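The smallest bin in the house

I have become a person with opinions about bins. It started in September, when I moved from a three-bed terrace in Urkstead to a flat with a kitchen you can cross in two steps, and discovered that the big steel pedal bin I'd had for eight years would only fit if I gave up opening the oven.

So I went small. Very small! I bought a tabletop bin, the sort you see next to the kettle in other people's houses and assume is for teabags, and I've been thinking about bins ever since.

My friend Su-bin Ra got there long before me. She has one on her desk, one in the bathroom and one by the sewing machine for thread ends (she sews for a shop in Clavelberg, and there are a lot of thread ends). When I rang to ask which kind to get, she kept me on the phone for 24 minutes - I know because my pasta went to glue.

Lid or no lid?

Su-bin is firmly for lids. An open pot is fine for pencil shavings, she says, but the moment a banana skin goes in you'll be sorry. I held out for a fortnight with an old plant pot and then gave in, mostly on account of the fruit flies.

There are different sorts of lid, mind you. Swing lids look lovely in the shop and get smeary by teatime. Lift-off lids end up on the floor, or under the toaster, or in my case in the washing-up bowl with the knives. A flip lid stays attached, and I've come down on that side. When I'm chopping I flip it up at the start and leave it up until the onions are done.

Colour matters more than I expected

My first was bright red and I couldn't stop looking at it. Everything else on the table was bread and mugs, and there it sat like a fire bucket. Kyung-tae Sung, who runs the homeware shop on Min Street, swapped it for me without a fuss and told me he sells far more pale ones than anything else. Cream against brown wood is easy on the eye, and it doesn't show the dust the way black does. 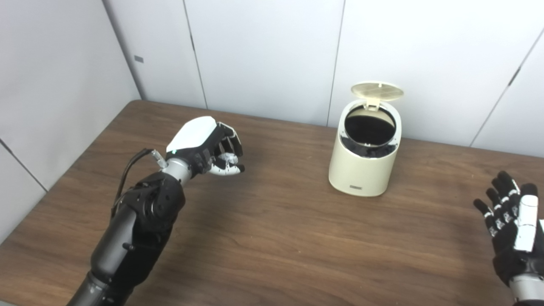 Keeping it nice

Empty it every night, even if it's only half full. I know that sounds like a chore, but it's ten seconds on the way to bed, and a little bin goes whiffy much faster than a big one. I line mine with paper bags from the greengrocer, folded down once at the top.

Once a week it gets a wash in hot soapy water, lid and all, with an old toothbrush for the hinge. Leave it open on the draining board overnight. I put mine away damp once and had to start again the next morning with bicarb.

The steel one went to my brother's garage in Dukberg, where it holds birdseed.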